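## 3. Water balance at the Tollow open pit

### 3.1 Site and pit layout

Tollow is an open-pit copper mine worked in four benches on the north side of a shallow valley. The pit floor has been below the regional water table since the third bench was opened. Water enters from three places: a band of fractured siltstone along the east wall, the old river gravels that cross the south ramp, and direct rainfall. The Sutunetti fault forms the western limit of the ore and was thought to act as a barrier to flow, although earlier reports for the site gave little evidence for this either way.

The haul road enters from the south and follows the gravels for most of its length, so seepage there is a daily problem for the trucks as well as a term in the water balance. A cutoff ditch was dug above the ramp before the present study began. It drains to a lined pond at the valley mouth, and its flow is measured separately from the pit pumps.

Climate records come from a single weather station on the east rim, run by Climarel under contract to the mine. The station logs rainfall, air temperature, wind speed and humidity at hourly steps. Snow is rare, and the wettest month in the record is March. Evaporation from the sump was estimated from the station data with a standard open-water method and was small compared with the other terms in every month we examined.

### 3.2 Monitoring network

Groundwater levels were read in 66 boreholes. Most of these had been drilled for exploration and were later fitted with slotted pipe, so their depths and spacing follow the needs of the geologists and are uneven for our purpose. The east wall is well covered. The ground west of the fault is not, and the few holes there are shallow.

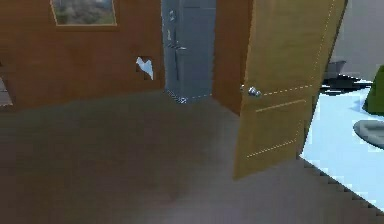

Each borehole was read by hand once a month with a dip meter. In 4 of them we also hung pressure loggers set to record every hour. The logger readings were corrected for air pressure using the Climarel station and then checked against the hand readings. Where the two differed by more than the width of the tape mark, the hand reading was kept and the logger record was shifted to match. One logger on the south ramp was lost when a bench edge was trimmed back, and its record ends early.

Pump discharge was taken from the meters on the two sump lines. These meters are read by the shift crew at the start and end of each shift, and the readings are entered on paper. We typed in 3013 readings in all. Of these, 117 were set aside: some were plainly copied from the line above, and others showed a total lower than the one before it. Gaps left by the rejected readings were filled by spreading the difference between the nearest good readings evenly over the missing shifts. This smooths out short peaks in flow but does not change the monthly totals.

### 3.3 Steps in the calculation

The balance was worked out month by month. The order of work was the same for each month:

1. Sum the pump discharge from both sump lines and add the ditch flow measured at the pond inlet.
2. Multiply the rainfall by the area of the pit shell, using the survey closest in time. A runoff factor was applied to the benches, and no factor was applied to the sump itself.
3. Take the change in sump storage from the level gauge and the surveyed shape of the pit floor. Months in which the floor was being blasted were flagged, as the shape was then uncertain.

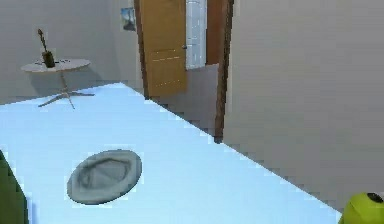
4. Find groundwater inflow as the remainder, after allowing for evaporation and for water drawn off by the dust-control trucks.

The last term needs a short note. The trucks fill from the sump through a standpipe that has no meter. We used the number of fills on the dispatch sheet and the rated tank size, and we assumed that every fill was complete. Drivers told us that part fills are common toward the end of a shift — the inflow figures are therefore likely to be a little high in dry months, when the trucks run most.

### 3.4 Groundwater model

The remainder from step 4 was compared with inflow from a numerical model of the pit and valley. The model has five layers. The top layer holds the gravels and the weathered rock, and the lower four follow the siltstone and the ore body down to a depth at which borehole tests showed almost no flow. Cells are fine near the pit walls and become larger toward the valley sides. The outer edges were placed along watershed divides where these were clear on the map, and elsewhere at a distance where test runs showed no effect on the pit.

The starting values for permeability came from packer tests made for the mine by Postma before the third bench was opened. The tests in the siltstone gave a wide spread, and the high values all came from holes within a short distance of the east wall. Blasting has probably opened the rock there. We gave this strip its own zone in the model and let its permeability vary freely during calibration. The Sutunetti fault was entered as a thin zone across all layers. Two versions were run, one with the fault tight and one with the fault given the same properties as the rock beside it. 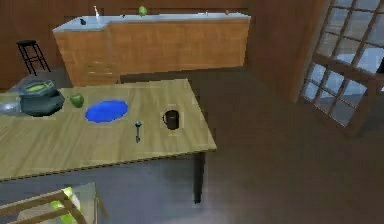 **Figure 3.** Simulated interior, view from above.

### 3.5 Fit of the model and sources of error

The version with the tight fault gave the better match to borehole levels west of the pit. East of the pit the two versions could not be told apart. Both followed the rise in inflow after heavy rain, but the modeled rise came later than the rise seen at the pumps. The delay was longest in the wet season. We take this as a sign that some rain reaches the pit through open cracks behind the east crest, a path that the model does not include.

Errors in the measured balance are dominated by pump discharge. The meters were calibrated once during the study, and the meter on the older line was found to read low. A correction was applied back to the date on which that meter was installed, on the assumption that the fault had been present from the start. If the meter drifted slowly instead, the early months have been over-corrected.

Borehole levels are a smaller source of error, apart from the shallow holes west of the fault. Several of these were dry for part of the record and give only an upper limit on the water level. They were left out of the calibration in the months when they were dry and used again once water returned.

The field readings on the south ramp were made by Noboru Ichikawa, who also checked the typed meter sheets against the paper originals. Results for the ramp drains are given in Section 4, together with the pumping rates needed to keep the next bench workable through the wet season.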